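Les mods payants, ou l'art de vendre du carrelage

On me répète que le moddage s'est professionnalisé. Je veux bien, mais je regarde ce que j'installe. Le dernier pack de Gasine pour Plotov annonce 351 objets : j'en ai retrouvé 46 que je n'avais pas déjà, sous un autre nom, dans l'ancien pack gratuit.
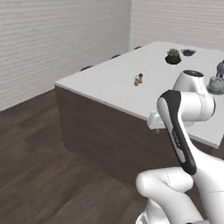
Bras blanc près d'une table, rendu 3D.

Marwan Bataineh soutient sur le forum que payer décourage les voleurs de fichiers. J'en doute. Le pack circulait ailleurs au bout de 11 heures, et ceux qui avaient payé attendaient encore leur clé. Quant au support promis, il se résume à un fil verrouillé depuis octobre. 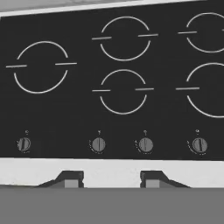
Folasade Obi, elle, distribue ses textures sans rien demander et répond aux messages. Elle a corrigé 70 conflits de version dans l'année – je n'ai pas vu un vendeur en faire autant. Qu'on me montre un mod payant encore entretenu deux ans après sa sortie, et je sortirai ma carte. D'ici là, je garde mes vieux fichiers.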